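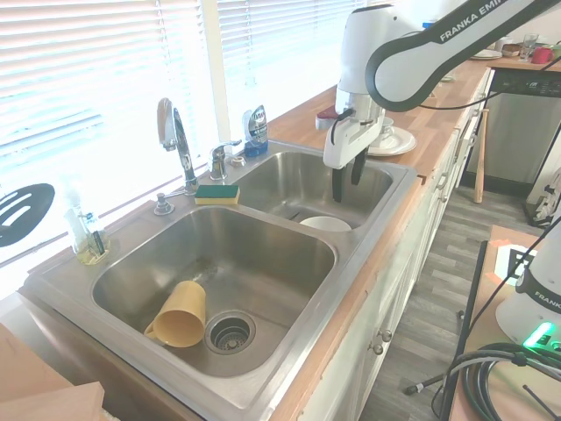 sink duty, January. yellow cup in the big basin, bowl in the small one, arm thinking about it

ok thread. been running the Clikov dish kit on the Franka for most of a month and people keep asking if it's worth it. typing this between runs so bear with me

what you get: Clikov is software plus a little box of parts. you bring your own arm. starter license is 500 a month, which made me wince, and then the mounting bits are extra. the mounting bits should not be extra

setup took me an afternoon and then another afternoon. first one was all calibration. the markers have to be DEAD flat. mine had a bubble under one corner and every grasp came in short by a finger width. drove me nuts

docs say "kitchen ready in 20 minutes." no

maybe if your kitchen is a drawing of a kitchen

the good stuff. plates are great. flat on the counter, it goes for the rim, lifts, sets it on the stack. soft landing too, I stopped flinching after the first couple days. whoever tuned the set-down speed, thank you

cups standing up: also good. cups on their side: meh. depends a lot on where the handle is. handle pointing at the arm, fine. handle away and it tries to pinch the body and the thing rolls. plastic is worse than ceramic, it's so light it just scoots around the basin

bowls in the small basin are the hard one. wall is right there, faucet is right there, the approach angle gets ugly. it'll hover over the basin re-planning for ages and then go in kinda sideways

did a proper count last week bc I was tired of arguing from vibes. 421 pick attempts, all sink to counter, mixed dishes. 17 were drops or flat-out misses where I had to step in. better than I'd of guessed tbh

BUT the count doesn't include the ones where it gave up politely and asked for a retry. Clikov logs those as "deferred" and leaves them out of the fail number. I think that's cheeky. if I tell my kid to do the dishes and he defers, the dishes aren't done

shiny steel is still a problem. strong daylight through the blinds and the sink turns into glare soup. closing the blinds all the way helps a lot, so does doing runs after 4pm. they say a fix is coming in the next release. they said that in the last release

had the Brannigan kit before this one. Brannigan was cheaper, and slower, and the retry logic was basically "do the same thing again harder." support was better though. real replies same day. Clikov support is a form and then silence and then a link to the page you already read

haven't tried Jollberg, stop asking lol. their demo only ever shows one mug

things I'd want before paying for a second year:
- mounting parts in the box
- deferred runs in the fail count
- a stop key that doesn't need the laptop open
- fingertips that last, mine are getting slick already

would I reccomend it? if you already own the arm and you like fiddling, yeah. if you want clean dishes buy a rack and a towel. I'm keeping it thru spring and I'll post again when the update lands

ok next run is up, back to the bowl

Comments

dikberg_fan
the deferred thing is so real. we had the same fight with our rep

sudsandservos
what fingertips are you using? stock ones went slick on us in like two weeks

lowtorque
500 a month to move a cup. my roommate won't do it for that either

panhandle77
did you try matte tape on the basin wall? helped us with glare, looks awful tho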